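We should be slower to say who did it

By Jhair Mosquera
November 2024

I have a neighbour, a kind man in most respects, who likes to tell me over the hedge who was behind the latest bombing before the dust has settled on it. He had a great deal to say in September, when the bus station at Wamley was attacked, and by teatime he had named the group, the country that paid for it and the minister who ought to resign. I don't blame him much. He had been listening to the radio all afternoon, and the people on it were saying the same things with better microphones.

What he was repeating, as I found when I sat down and read back through that first day's coverage, came from a single statement by a single armed faction, one of three that would dearly like to be seen as the lawful army of that part of the world. Its spokesman said the bomber had been cornered by brave men. The rival faction across the river said he had been let through the checkpoint at Brirkar – and their spokesman, too, sounded very sure of himself. Most of our papers printed the first version because it arrived first and because somebody had kindly put it into English.

I worked on a foreign desk for 20 years, and I know how this goes. The phone rings, the page has a hole in it, and here is a man in uniform with a name and a number of dead. You write "the spokesman said" and feel you have done your duty. My old editor, Afiq Ong, used to make us read such paragraphs aloud with the attribution taken out, to hear what a tired reader would hear, and very uncomfortable it was. Tired readers (and I am one now, most evenings) don't keep hold of the attribution. They keep the number and the villain.

The numbers deserve a word of their own. On the first night the fighting along the Khoo road was said to have driven 1,275 families from their homes. Ten days later the relief people working out of Rullard had registered 982. I don't say anybody lied. Families get counted twice, or move on to a cousin's house, or never go near a registration tent at all, and it may well be that the bigger figure was nearer the mark. But the first number is still being quoted in speeches, and I have yet to see the second in any paper I take.
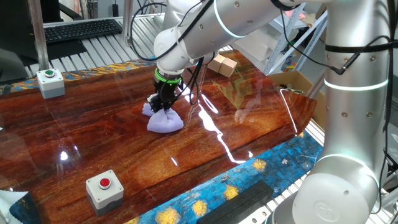
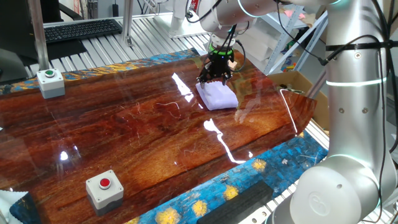
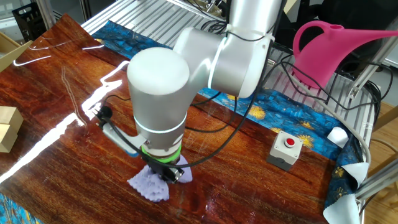
Cloth under the gripper, on the wood-patterned tabletop

So what would I like? Something rather modest, I'm afraid. I would like the first report of an attack to say plainly, near the top, which side is talking and what it stands to gain. I would like the paper to come back after 10 days, on a page people read, and tell us what held up. And I would like those of us at home to manage a little patience, which I know is a lot to ask when the news is frightening and one wants somebody to be angry with.

My neighbour thinks this is soft. He says that if you wait for certainty the killers will be long gone, and he has a point where soldiers and policemen are concerned, for they do have to act on half a story. He and I don't. We were only ever going to talk about it over the hedge, and it could have waited until the following week.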